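5.3 Work surface and loose items

Read this section before the first powered run of the Farkel gripper. It applies to the bench kit sold by Dokodura and to the older Vieira mount.

Camera views from one bench session, not all with a gripper in view, with small loose items:

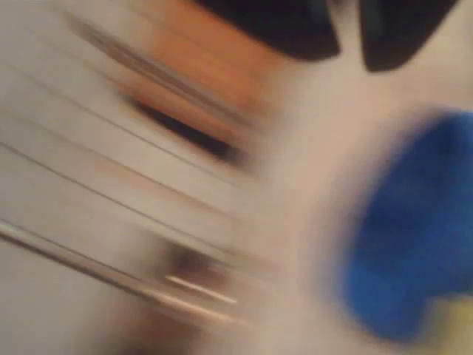
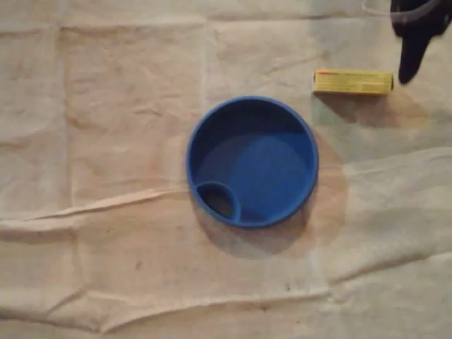
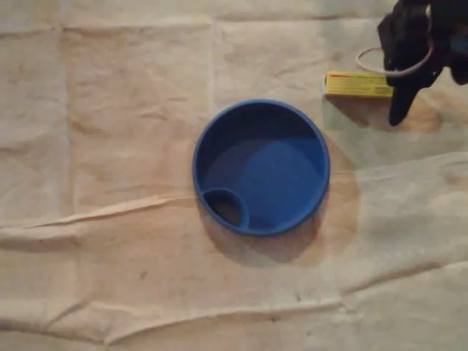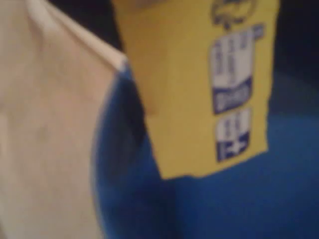
The Cundthorpe bench rules, which many sites copy word for word, ask for a "clean and suitable surface." We have never found out what suitable means. Passing that checklist tells you the checklist was filled in. Use the steps below as well.

1. Press the emergency stop and confirm that the arm will not move from the pendant. A green light on the pendant is not proof.

2. Lay the cover sheet and pull it tight. Fold lines are acceptable. A ridge that stands up enough to catch a fingertip is not - flatten it or change the sheet.

3. Place no more than 3 loose items inside the reach limit. Keep open sheet between them.

4. Check the cable at the wrist. Any slack loop must stay clear of the fingers through the full travel, including the corners.

5. Set speed to 30 percent and run the path 5 times with the fingers open. Watch the fingertips, and leave the screen alone.

6. Look through the saved camera views. Reject any run in which blur or poor focus hides the fingertips at the moment of contact.

Note: The software gives each run a "confidence" score. It will give a high score to a view that a person can't read. Do not accept a run on the score alone.

Note: Printed boxes and cards make poor position markers. If the text can't be read in the camera view, the item has to be placed by measurement.

CAUTION: Soft stop is a software feature. It does not replace the emergency stop, whatever the sales sheet suggests. Keep hands outside the reach limit whenever the drive is powered.

CAUTION: Replace the finger pads at 3,000 cycles. The counter resets when the controller is updated, so write the total in the bench log first.

For pad replacement, see 5.4.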